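Home News Supplies Notes Archive Contact

Desk supplies: pencils, organizers and table coverings

The Flurkia supply list has been revised for the new term. The changes affect three lines: pencils, desktop organizers and the white covering used on work tables. Orders already placed in December will be filled from the old list and do not need to be resubmitted.

1. Organizers

The clear acrylic organizer replaces the closed tin. Contents can be checked without lifting a lid, and a pencil stored at an angle stays within reach because its end stands above the rim. Place the organizer toward the back of the table, on the covering, and leave the front free for work. One organizer per table is enough. Wipe with a damp cloth only - solvent cleaners cloud acrylic, and the thin edges go first.
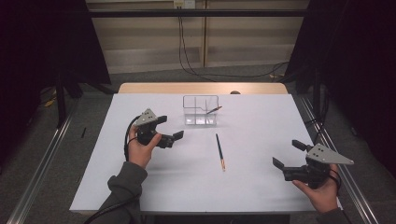 2. Pencils

Pencils are now issued from Jetetti in boxes of 36. Painted bodies are standard. Each table should keep one pencil in the organizer and one out for use, with the remainder in the supply cabinet. Return short pencils to the tray by the door when they can no longer be held comfortably.

Sharpening is where most of the waste occurs. A long, narrow cone breaks under normal writing pressure and is sharpened again, so the pencil is used up at the sharpener. The bench sharpener has been reset to a shorter cone. Turn the handle until resistance drops, then stop. Hand sharpeners remain available for colored pencils, which have a softer core and do poorly in the bench unit.

Anything pointed should be passed and set down with the point in plain view. The rule covers pencils, pegs and scribers alike. 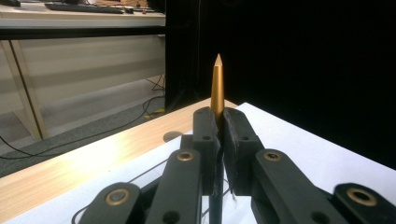
Metallic finishes are a separate matter. The coating on some of them builds up on the sharpener blade and has to be scraped off, so they have been left off the list for now. Tables that already have them may use them up. Clean the blade afterward with a dry brush.

3. Table covering

White covering is used for two reasons: small items are easy to find on it, and marks show at once. Lay it smooth, working from the center outward. A strip of bare tabletop along the far edge is acceptable and makes the covering easier to lift. Do not tape it to the wood - the adhesive pulls the finish. Replace a covering when it creases or when graphite no longer wipes off. Used coverings go in the paper bin if they are paper and in the laundry bag if they are cloth.
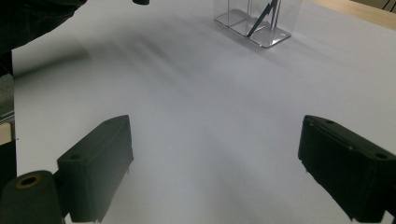 Villalobos, 30 January 2023

Stock on hand at the Jurnus store room is 202 pencils and 17 organizers. Eight organizers are reserved for the back room and will not be issued. Requests for the remainder go on the usual form, with the table number in the second column.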